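Does a standing meeting ever die?
23 Mar 2019

I have been reading one of those books on how to run an office, and I'm not buying it. It says that fifteen minutes on your feet every morning will "replace hours of email." I went through my inbox for February, the first full month we did it at Broddale. 686 messages. The January number was lower.

What did we get for the fifteen minutes, then? A list of things everyone already knew, read out loud by the people who already knew them.

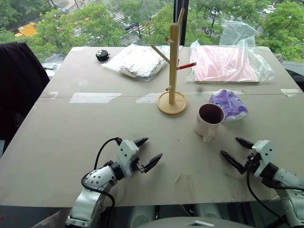
Armelle Sabatier wrote in to say I was being unfair, that her team at Neves cut the morning meeting to three days a week and people began bringing real problems to it. Maybe so. I'd like to know who decided which problems were real. I'd also like to hear it from someone on her team.

The book's big proof is a survey of 200 managers. Managers! Ask the person running the meeting if the meeting is useful and see what you get. I looked for the part where they asked anyone else and there isn't one. 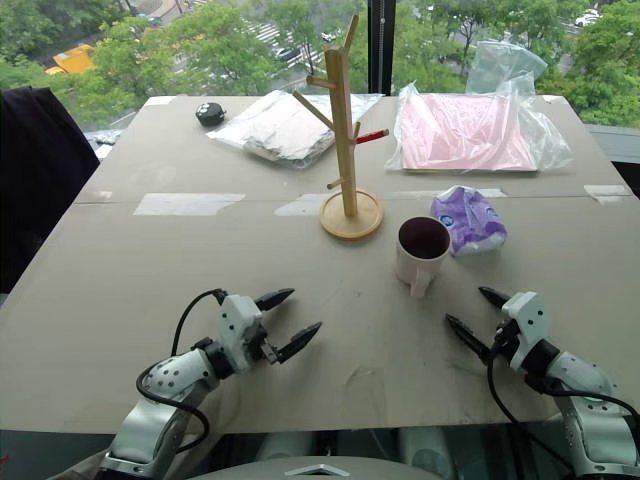
My own test is duller. Skip the meeting for a week and see who complains. If people miss each other, fine, put a mug beside the mug tree and let them talk over coffee with no agenda. I suspect most of the good I've heard credited to these meetings comes from that sort of talk anyway, and you don't need a chapter on it.

I proposed the week off on Monday. It has been added to the list for discussion at the morning meeting.

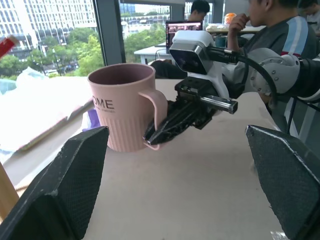

What I'm reading next

Something by a person who has never managed anyone, if I can find it. Suggestions welcome, but please, no more books with a ladder on the cover.

Recent posts
The open office, two years on
Why I stopped filling in the Irnby survey
Firkik and the calendar that books itself

Get new posts by email. You can unsubscribe at any time.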